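생활·소비 > 주방/수납
최종 수정: 토요일 오전 9:40
인쇄하기 | 이메일로 보내기

"식탁 위에 물건 네 개면 충분하다"… 오몬의 정리 수업, 들어 보니

주방용품 업체 오몬(Omon)이 봄부터 여는 식탁 정리 수업이 5월 들어 회차를 늘렸다. 업체가 내건 문구는 간단하다. 식탁에 올려두는 물건을 네 개까지 줄이면 저녁 준비가 빨라지고 장보기 지출도 준다는 것이다. 수업은 두 시간짜리이고, 한 번에 여섯 명을 받는다. 기자가 들은 토요일 오전반은 자리가 다 찼다.

수업 방식은 이렇다. 참가자들이 집 식탁에 평소 올려두는 물건을 종이에 적는다. 약봉지, 충전기, 영양제 통, 고지서, 먹다 남은 김 같은 것이 줄줄이 나온다. 그다음 강사가 하나씩 지우게 한다. 마지막에 남는 것은 대개 컵 하나와 그 주에 먹을 과일이나 채소다. 강사는 이 상태를 '기본 식탁'이라고 부른다. 업체 안내문에는 기본 식탁을 2주만 유지하면 습관이 된다고 적혀 있다. 무엇을 근거로 2주라고 했는지는 안내문 어디에도 없다. 수업이 끝난 뒤 물었더니 "참가자들의 경험에서 나온 기간"이라는 답이 돌아왔다. 참가자를 따로 추적한 자료가 있느냐는 질문에는 "준비 중"이라고 했다.

업체가 자주 꺼내는 숫자는 하나 더 있다. 온라인 설문 응답자 1393명 가운데 다수가 "식탁이 어지러우면 요리할 마음이 나지 않는다"고 답했다는 것이다. 그런데 설문 대상은 오몬 소식지를 받아 보는 회원이었다. 정리에 관심이 있어 소식지를 신청한 사람에게 어지러운 식탁이 싫으냐고 물은 셈이니, 결과가 다르게 나왔다면 그쪽이 더 놀라웠을 것이다. '다수'가 정확히 몇 퍼센트인지도 공개하지 않았다. 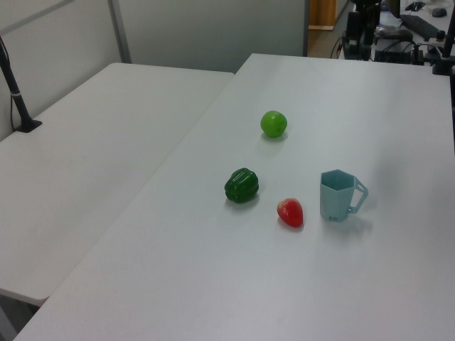 흰 식탁에 초록 과일 한 알, 피망, 딸기, 육각 머그잔만 놓으면 누구 집이든 넓어 보인다. 문제는 나머지 물건이 어디로 가느냐다. 수업에서는 이 부분에 10분도 쓰지 않았다. 강사는 "자리를 정해 주면 된다"고 했지만, 참가자 한 사람이 싱크대 상부장이 이미 꽉 찼다고 하자 수납함 이야기가 나왔다. 오몬과 제휴한 니부스(Nivus)의 서랍형 수납함이다. 강의실 뒤쪽에는 주문서가 쌓여 있었고, 수강생에게는 할인이 적용된다고 했다. 물건을 줄이자는 수업이 물건을 하나 더 사는 것으로 마무리되는 구조다.

채소와 과일을 눈에 보이는 곳에 두면 더 많이 먹게 된다는 주장도 나왔다. 그럴듯한 말이다. 다만 딸기와 피망은 보통 냉장고에 두는 식재료다. 날이 더워지는 철에 딸기를 식탁에 꺼내 두면 보기에는 좋아도 오래가지 못한다. 이 점을 지적하자 강사는 "모형을 써도 시각 효과는 같다"고 말했다. 먹으려고 꺼내 놓자던 설명과는 앞뒤가 맞지 않는다. 모형 딸기를 보고 진짜 딸기를 더 먹게 되는지에 대한 설명은 없었다. 참가자들도 더 묻지 않고 받아 적었다.

장보기 지출이 준다는 대목은 더 흐릿하다. 업체 설명은 이렇다. 식탁에 남은 재료가 보이니 같은 것을 또 사지 않는다. 하지만 중복 구매가 잦은 품목은 식탁보다 냉장고 안쪽과 냉동실에 있다. 같은 날 수업을 들은 한 참가자는 "우리 집에 두 봉지씩 있는 건 냉동 만두와 대파"라며 "식탁을 치운다고 그게 보이지는 않는다"고 했다. 또 다른 참가자는 그래도 도움이 됐다고 했다. 남이 지우라고 하니 지워지더라는 것이다.

비슷한 수업은 다른 곳에도 있다. 생활공방 피샤로디(Pisharody)는 냉장고 정리를 중심으로 한 강좌를 열고 있고, 중고 살림 장터 아니츠(Anitz)는 안 쓰는 그릇을 가져오면 현장에서 값을 매겨 주는 행사를 한다. 두 곳 모두 물건이 어디로 가는지를 먼저 다룬다는 점에서 오몬의 수업과 순서가 다르다. 물론 이쪽도 효과를 수치로 내놓은 적은 없다.

식탁을 치우는 일 자체를 나무랄 이유는 없다. 밥 먹을 자리가 생기고 행주질이 쉬워진다. 그 정도라면 주말 오전에 혼자서도 할 수 있다. 수업료를 내고 얻는 것이 그 이상인지는, 업체가 준비 중이라는 자료가 나와야 따져 볼 수 있다. 오몬은 공개 시점을 밝히지 않았다. 다음 달 수업은 이미 접수를 받고 있으며, 수납함 할인은 그대로 유지된다.

태그: 식탁정리, 주방수납, 정리수업
인쇄하기 | 이메일로 보내기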